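4.2 Who gets the commentary

I went into this part of the study expecting the money to explain everything. Skendatar paid for the league's radio rights, so I figured Skendatar would decide which matches people heard. Of the 1,482 fixtures in our log, 327 went out with live commentary – fewer than I'd guessed.

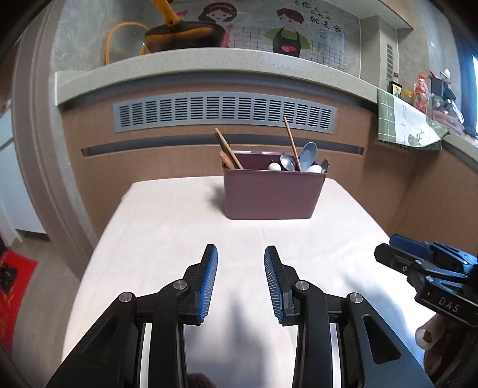

What surprised me was how much hung on the local stations. Ulham carried only 8 matches in its first season, and Berhanu Woldegiorgis, who ran the sports desk there, told me the contract was signed so late that most kickoffs had already passed. I heard much the same story at Flindow. Listeners in both towns mostly followed the scores by text message.

Figure 3. Kitchen table with a purple utensil bin. 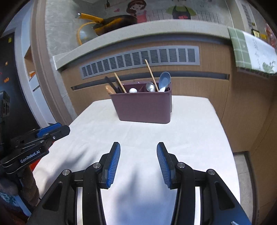 4.3 Listener survey

We got 800 replies, most of them in February.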